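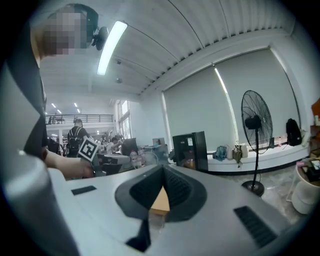
Workshop Floor Team, Flesham Building

Filed under: Shared Spaces, Bags, Complaints (Mild)

When I started at Wemico, Murali Raju gave me the tour, and the tour had four stops: the bathrooms, the good sink, the stairs up to the mezzanine, and the window ledge. "You can put your stuff there," he said about the ledge, in the tone of a man handing over the keys to a summer home.

I didn't appreciate it. I'd come from an office where I had a drawer that locked, with a label on it that said my name, spelled almost correctly. Now I had a windowsill. It's a nice windowsill, I'll give it that. It's white, it runs along under the blinds, and it's just deep enough for a backpack to stand up if you lean it back a little. If you don't lean it back it will wait until you've sat down and then fall on its face with your lunch inside.

You learn the ledge by living on it. The right end is backpack country. A backpack there has the blind to rest against, it's out of the way of people's elbows, and you can grab it on your way past without asking anyone to move. The black one standing there now has the spot I'd choose. I've tried getting in early to claim that end, and what I learned is that the kind of person who cares about ledge position is also the kind of person who gets in at 7:15, and I'm only one of those.

Tote bags do fine anywhere, having no ambition to stand up. The beige one has settled in with some small white odds and ends next to it, and I've noticed this happens to every bag that stays put for more than an hour. Things gather beside it. You set down a tote, somebody sets a cup by the tote, somebody else figures this must be where the cups go, and by the end of the afternoon you have what Yee-man Mok calls a village.

Then there's the blue thing.

I've walked past it a lot and I'm still not going to commit on whether it's a bag or a piece of cloth. It's crumpled, and it's blue. If it's a bag, it's a bag between jobs. I could pick it up and find out, sure, but there's a rule on the ledge (I don't think anyone ever said it out loud) that if you pick a thing up, it's yours. Ayman Abu Hammour once moved a gray sweatshirt eight inches to the left to make room for his helmet, and people were asking him about that sweatshirt until March. "Ayman, your sweatshirt's on the floor." He finally took it home and washed it. I believe he wears it.

So the blue thing stays where it is.

I should say something about the blinds, which are gray rollers and which I've come to feel strongly about. They're down most of the time on account of the glare. They cover the window very well except at the seam, where one panel stops and the next one starts and a thin bright line of daylight comes in between. In the morning that line is charming. By 2 in the afternoon it's a blade, and it moves across the desks at a steady pace, and one at a time we each take a turn getting it in the eye. You can follow it down the room by who's squinting.

Fergus Matheson tried to close the gap with binder clips. He did a careful job, too, top to bottom, with the clips all facing the same way. The trouble is that a roller blind with binder clips on it is no longer a roller blind. The next person to pull the chain fired three of them across the room, and we found another one a month later in a box of cable ties. We've all agreed to live with the seam. I've moved my monitor four inches to the right, which doesn't help, but it makes me feel I participated.

The fan in front of the window is a separate matter. It's a black pedestal fan, the kind with a round head on a pole, and it came in during one bad week last summer as a temporary measure. It cost $40. I know because I'm the one who went and got it, and I kept the receipt in my wallet for so long that the ink faded, and after that I was just carrying a small blank piece of paper around out of resentment.

Everybody has a theory about where it should go. Murali thinks a fan should stand in front of a window to "pull the air through," and he holds to this even with the blinds down and the window shut, when the only thing it could be pulling is blind. Yee-man thinks it should point at the ceiling. Muthu Devadiga thinks it should point at Muthu Devadiga. I used to have an opinion of my own, but I gave it up around the time the knob stopped agreeing with the numbers printed on it. It has a setting called 1 that's a gale, and a setting called 3 that sounds like a person thinking it over.

Where it stands is also directly in front of the ledge, and so getting your bag at the end of the day involves a sort of sideways dance with the pole. You reach around. You say sorry to it. I've heard at least three coworkers apologize to that fan, and I've done it myself, once with real warmth.

People who visit always look up first. I get it. The ceiling is white corrugated panels, all those long ribs going off into the distance, with a fluorescent tube over our end and a run of smaller lights farther back. It makes the place feel like the inside of a very clean shipping container. Then they look at the mezzanine, with its dark metal railing, and they say what a great space it is. There's usually somebody up there. From the floor you can't tell if they're in a meeting or watching you eat a sandwich, and I've learned to eat a sandwich as though it's the first one.

Visitors never mention the ledge. I don't think they see it, and I find this hard to understand, because if you asked me to draw the room from memory I'd get the ledge right and then sort of wave my hand at everything else.

I did measure it. I'm not proud of this, but there'd been talk of getting us proper lockers and I wanted to know what we'd be giving up. The usable part, from the left corner to the place where the backpacks end, is 118 inches. I wrote that on a sticky note and put it on my monitor, and Fergus asked if it was a phone extension. He tried calling it. It rang, apparently.

The lockers came up again a few weeks ago. Muthu had a Cluteck catalog open on the desk to a page of them, narrow ones with little vents, in a color they were calling Fog. We stood there and looked at the page for a while. They had a hook inside and a shelf for your shoes. You could put your blue thing in there, if you had one, and close the door on it, and find out nothing about each other ever again.

"Where would they go?" Yee-man asked.

We all looked around the room. There was only one stretch of wall long enough, and it had our bags on it.

Murali said we should think it over, and then he went to move the fan, and Muthu moved it back. The catalog has been on the ledge ever since, I'd guess under somebody's jacket by this point. I'd go look for it, but then it would be my catalog.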